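Zuletzt aktualisiert: 5/21/22

Vilta Zweifinger-Greifer, Kurztest. Zweiter Durchgang, der erste war noch mit dem alten Controller von Bredus, die Werte kann man vergessen.

Montage: sieben Minuten, Flansch passt, Stecker sitzt etwas stramm. Anleitung nur auf Englisch, reicht aber. Firmware 2278 drauf, vorher ging die Kraftregelung nicht sauber. Prys Trevor hatte das gleiche Problem, bei ihm half auch erst das Update.

Handgelenkkamera läuft stabil. Blick zwischen die Finger ist gut, Spitzen immer im Bild, fürs Anlernen genau was ich brauche. Auflösung mittel, in dunklen Ecken rauscht es sichtbar.
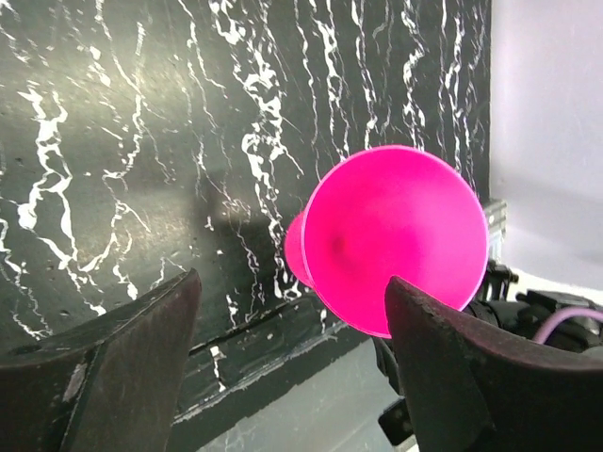

Pinker Saugnapf an den Fingern, Blick der Greiferkamera. Dahinter die Platte im Marmormuster.

Weiche Teile sind die eigentliche Prüfung. Gummi verzeiht zwar viel, aber bei zu viel Kraft verdreht sich das Teil und man greift nochmal. Mit 300 als Kraftwert kam ich am besten hin, Werkseinstellung ist mir zu grob. Glänzende Flächen im Hintergrund - da stört jede Spiegelung die Erkennung, also Belichtung fest einstellen und nicht auf Automatik lasen.

Finger: Kratzer und Schrammen sieht man deutlich. Ersatzpaar liegt bereit, Wechsel mit zwei Schrauben. Der Clirker ist da umständlicher, dafür leiser.

Preis 2000 Euro ohne Kamera. Happig. Wer nur Kartons hebt, nimmt was billigeres. Für Kleinteile würd ich ihn wieder kaufen - Kaewmanee-Modell kommt im September drann.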